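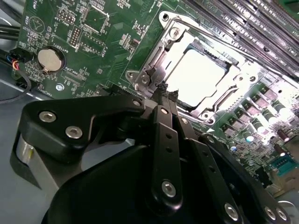

Reusing an older desktop board: load plate screws, cleaning and CMOS battery

Posted by Simone Falcão, 25 January 2026

I'm refurbishing a batch of office towers and have three points to settle before the CPUs come out.

First, the socket. The metal frame is held by four round-headed screws, with a lever along one side. Do those screws have to come out to change the processor, or only the lever? Second, the old paste: is isopropyl alcohol enough? Third, should the coin cell be replaced as a matter of course? The machines have been in storage since April.

The case is on its side with the panel off. The heatsink is off the CPU.

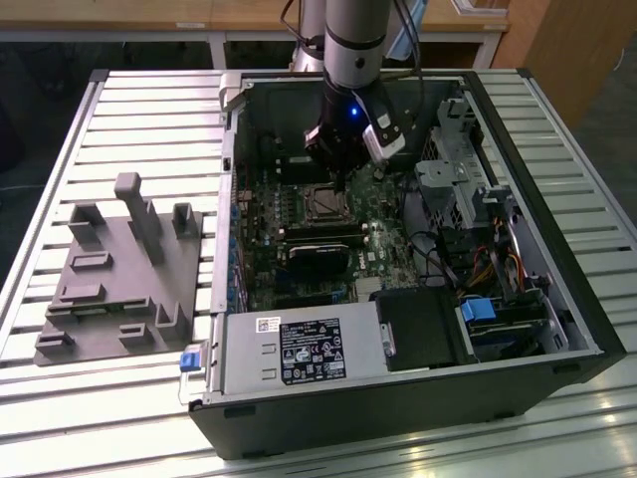
Tower on its side, side panel removed, lever at the socket.

Posted by Gimwood

Leave the screws alone. They fix the retention frame to the board and play no part in a normal CPU swap. Press the lever down slightly, move it sideways clear of its catch, then raise it fully. Lift the load plate, note the alignment notches, and take the processor straight up by its edges. Do not slide or tilt it. If the contacts are in the socket and you bend one, expect memory or boot faults that are tedious to trace.

Unplug the power cord and hold the power button for a few seconds before any of this. Keep the power wires clear of the socket while you work.

Isopropyl alcohol at 90 percent or higher and a lint-free cloth will remove the paste. Clean the heat spreader with the CPU still locked in the socket, so nothing drips onto the contacts. Clean the heatsink base too. Fresh paste, a pea-sized amount, on every refit.

Posted by Zultow

Just change the battery, they're cheap. I did 156 machines last year and swapped every one.

Posted by Cavalcanti

On the battery: measure it first. A new CR2032 reads a little over 3 V. I replace anything under 2.8 V. Check the marking on the old cell before ordering, and write down the BIOS settings, SATA mode in particular. If that reverts to a different default, Windows may not boot until you set it back.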